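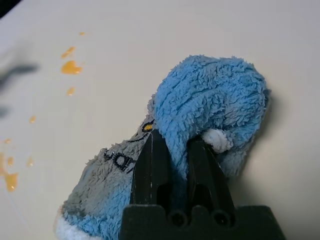

Chapter 7
Terry Cloth and Other Looped Fabrics

Run a thumb over a bath towel and the surface gives. Thousands of small loops of yarn stand up from the fabric underneath and bend under the pressure. Fabric made this way is called terry cloth, and the loops are called pile.

Most people meet terry as towels, robes and washcloths. It is also used for bibs, slippers, sock linings and soft toys. The loops hold water well because they add a great deal of surface to a small piece of cloth. They also hide seams, so a sewn edge may show as only a faint line.

Looped cloth causes some trouble in the sewing room. It bunches where it is folded, and a double fold can be too thick for a light machine. Cut edges shed. Embroidery is harder too. Stitches laid straight onto the pile sink between the loops, and small letters become difficult to read, more so where the cloth curves. The usual remedy is a thin film laid on top of the pile before stitching and torn away afterward.

Color behaves differently as well. A bright blue terry and a flat blue cotton dyed in the same bath will not look the same, as each loop throws a little shadow on the next.

Section 7.1 covers how the loops are formed on the loom. Section 7.2 deals with cutting and seams, using the Mollari hand towel pattern from Chapter 5. Section 7.3 is on embroidery. You will need two scraps of terry, at least 9 inches square, one white and one colored. Wash and dry both before you start.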